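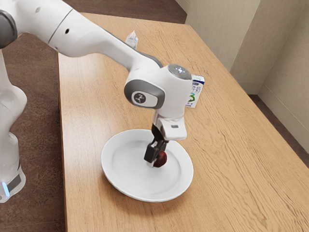
Figure 7. Place task in the simulator, fingers closed, item held low over the plate.

Section 7. Placing Small Items: House Rules and Good Practice

Read this section before you let the arm put anything down. Picking things up gets all the applause, and putting them down gets all the help tickets. These rules apply to every Terkach place task, in simulation first and on the bench afterward, in that order. Operators who prefer the other order are invited to read 7.4 twice.

7.1 Before you start

1. Load the Wevon table layout and wait for the status line to read READY. "Almost ready" is a state of mind and the software does not support it.

2. Check that the task file and the layout carry the same revision number. The current one is 277. If yours is older, the arm will go with great confidence to where the plate used to be.

3. Look along the whole path of the arm, including the links above the wrist. Everyone watches the fingers. The fingers are rarely what knocks over the milk.

4. Leave the carton and the other background items where the layout puts them. A task that only passes on a bare table has passed a test of bare tables.

5. Write your name in the run log. Initials are not enough, as Mark Anthony Marquez and Mairead Marquez in Accounts both now understand.

7.2 Setting the release

1. Open the Release tab and select Low Place.

2. Set the approach to vertical. The fingers should point straight down over the plate before the final descent begins.

3. Set the release height to 3 millimeters above the plate surface. Zero looks tidier on the form and presses the item into the crockery.

4. Choose a target point inside the rim. It does not have to be dead center. This is a placing task and no one is marking it for presentation.

5. Set grip force to Soft for round or glossy items. If the item slips, raise the force one step and run again. Do not jump to Firm.

6. Set the pause before opening to one second. Shorter pauses save very little time and let the item swing.

7. Save the settings under a new name. "final_final" is taken.

Note: Soft shadows under the gripper are useful for judging height by eye, and that is all they are useful for. Enter the number. The shadow does not appear in the run log.

7.3 Running the task

1. Run the task at quarter speed from start to finish. Keep a hand on the Stop key, even in simulation. It's the habit we are after.

2. Watch the release from at least two view angles. An item can look perfectly placed from the front and be hovering from the side.

3. After the fingers open, let them rise straight up before any sideways move. Set this as its own waypoint.

4. Repeat at full speed until you have 361 logged runs with no contact faults. The number was set by Saoirse Dolan, and requests to round it down should go to her in writing. Bring a sandwich.

5. Export the log to Naseri and mark the task Ready for Review.

Caution: A contact fault in simulation costs nothing, and people treat it accordingly. Do not clear one without reading it. The same fault on the bench comes with a dustpan.

7.4 Moving to the bench

1. Get a second person to sign the review. You may not be your own second person. Cillian Hennessy has asked, and the answer is on file.

2. Confirm that the bench arm is in reduced-speed mode and that the emergency stop has been tested today. Yesterday's test was a fine test of yesterday.

3. Keep people outside the marked area while the arm is enabled. This includes people who are only reaching in for a moment.

4. Use a plastic plate for the first bench runs.

5. Measure the table height and correct the layout if it differs. Simulated floors are level. Ours was put in by the previous tenant.

Caution: Never reach under a closed gripper to "help" an item down. Stop the arm, disable it, then go in.

7.5 If something looks wrong

Item stays between the fingers after release: check that the Open command comes before the rise waypoint.

Item rolls after release: lower the approach speed first, then the release height.

Arm stops short with no fault shown: the Fusow license has timed out again. Log back in. Complaints go to Oddur Hafstein, who keeps them in a folder.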